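The Long Goodbye at Custside

The last base to close is always the one with the good kitchen. At Custside, a peacekeeping post that has overlooked the Wuvik valley for longer than most of its current residents have been alive, the withdrawal order came in June, and the first thing to be argued over was the ovens.

Under the agreement, the mission shrinks to a token staff of 32 observers. Everyone else goes home, along with whatever the lawyers decide belongs to the sending countries. The inventory runs to 3333 lines. Line 194 is a flagpole. Two governments claim it.

Leaving a place, as any retired officer will explain at length, is harder than arriving. You arrive with a plan and a brass band. You leave with forklifts, a customs form in two languages and a valley full of people who would like to know what happens next. The town of Fidurau, just down the hill, has grown up around the base in the way a vine grows around a drainpipe. It has a laundry, a tire shop and four bars, one of them respectable.

Coffee and other diplomacy

The handover talks meet in the old schoolhouse, and progress is slow. One morning went to the word "orderly." The afternoon went to "prompt," with a long break in between while both delegations telephoned their capitals and drank the coffee, on whose quality they are in full agreement.
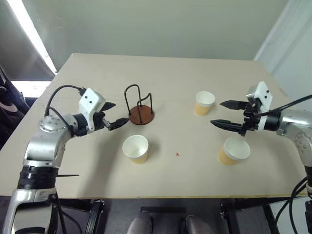

Who gets the road

The real prize is the road. The mission built it, patched it and plowed it every winter, and without it Fidurau is a very scenic dead end. The national army says it will take over the plowing. The town has seen the national army's plow and has questions.

There is also the Yáñez line, the strip of fields that separates the two sides and is named after a surveyor whose pencil slipped. Farmers on both sides have been crossing it for years with a wave at the patrol. Take away the patrol and it becomes unclear whom to wave at -- or whether waving is still wise.

Officials call the departure "conditions-based," a phrase that has survived several changes of conditions. The trucks are booked anyway. The bakery has cut its morning order, and the respectable bar is for sale.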